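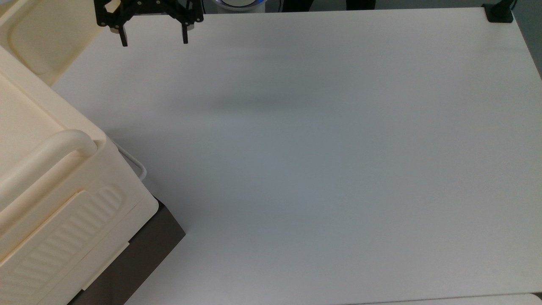 Dekenham Community Print Room
Progress report to the Flurkent Small Grants Program
Prepared by Bohdan Yurchenko, September 7, 2021

Work completed since the last report

The grant paid for a shared work table and for getting the donated office equipment back into use. The white table is in place and the cream machine has been set at its left end, at an angle, so that a person can stand at the corner and reach it without leaning across the work of whoever is next to them. We tried it square to the edge first and people kept bumping elbows.

The rest of the tabletop is kept for collating and folding. Members are asked to take their paper and folders with them when they finish. This has mostly been followed. The exception was the week the soccer club did its registration packs, when boxes were left on the table overnight — we have since given the club a shelf in the hall cupboard.

Use of the room

There were 168 bookings in the period and 21 groups are now registered. The seniors' newsletter is still the biggest user. Two groups that registered in the first round have not been back and Yevhen Didenko will phone them.

Spending

The table, delivery and fitting came to $878. A further $600 went to Vasylenko for servicing the donated equipment, including one return visit that was not in the original quote. We asked for the second invoice to be itemized and it is attached with the other receipts. The stationery line has not been touched.

Problems

The matte finish on the table is easy to write at but it marks. Ink from the stamp pads left a stain near the window end that took several goes to remove, and we have bought a rubber mat for stamping. The overhead light also throws a soft shadow across part of the table, which some members find tiring when they are checking small print. A desk lamp would fix this and can be paid for out of the stationery line if you agree to the change.

The Gamora booking software was down twice. We went back to the paper sheet on the door both times, and one double booking resulted.

Still to do

Label the cupboard shelves by group.
Write a one-page guide to the machine in plain language. Yevhen has a draft.
Replace the worn power board under the table.
Hold the second training evening, now moved to November so that the school groups can attend.

We would like a reply on the lamp before the training evening if possible. The key register and the updated contact list will be sent separately.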